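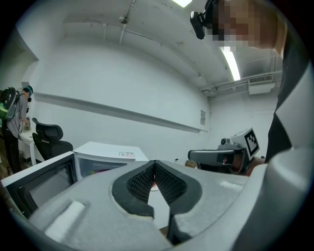 Category: Equipment Reviews

The Visby hand-held gripper kit has been in use in our workroom since January, and several readers have written to ask whether it merits its price. I had intended to wait for the second firmware release before responding. That release has been postponed again, so the following remarks concern the kit as it is currently sold.

Visby supplies the kit in two forms. The single set costs $838 and contains one gripper, a charging base and a one-year license for the recording software. The paired set costs $1,065 and adds a second gripper. For any organization that expects to record two-handed tasks, the paired set is plainly the better purchase, and I would advise against buying the single set with the intention of adding to it later. The second gripper, when ordered separately, is subject to its own delivery charge, and ours was held at the depot for nine days.

The jaws deserve particular mention. The finger pads are black, with a fine raised pattern, and they sit in dark V-shaped mounts that yield a little under pressure. In our trials they held mugs, spoons, folded cloths and the handle of a kettle without difficulty. Thin card was less satisfactory. Ada Guerra, who carried out most of the kitchen tasks, found that a sheet of card would turn between the pads unless it was taken very near the corner, and her notes recommend a slower closing motion for anything flat.

The molded shell is pale gray and cleans easily with a damp cloth. It is also larger than the drawings in the brochure suggest. Persons with small hands may find the trigger a long reach, and Visby does not at present offer a shorter one. I raised the matter with their support office and received a courteous reply, though no date.

Appliance doors were the most demanding part of our program. A microwave door requires a firm pull followed by a wide arc, and the operator must step back while keeping the wrist level. Our first recordings of this task were poor. They improved once Esther Kirui moved the starting position a half step to the left – a small change, and one the manual might usefully have suggested.

We completed 863 recordings during the review period. The software accepted the great majority and flagged the remainder for tracking loss, generally when the operator had turned quickly toward a blank wall. Rejected recordings are kept in a separate folder and may be reviewed there, but they cannot be renamed, and the export screen lists them by time of day only. Those accustomed to the Flerov package will find this a step backward.

The battery lasted through a morning's work in every case. Charging is slow, and I would suggest leaving the grippers on the base overnight. The cable supplied with the base is too short for most benches.

Replacement finger pads are obtained through Rawashdeh, the distributor, and not from Visby directly. Our order arrived complete. The fitting instructions are printed for an earlier model, and the two screws they mention are now clips.

I have been asked how the kit compares with the Cikthorpe model reviewed here last year. The Cikthorpe is lighter and its trigger is better placed. The Visby tracks more reliably and its pads have shown less wear. Our workroom will continue with the Visby for kitchen and table tasks, and the Cikthorpe has been retained for training new operators. Questions on either may be left in the comments, and I shall reply to them as time permits.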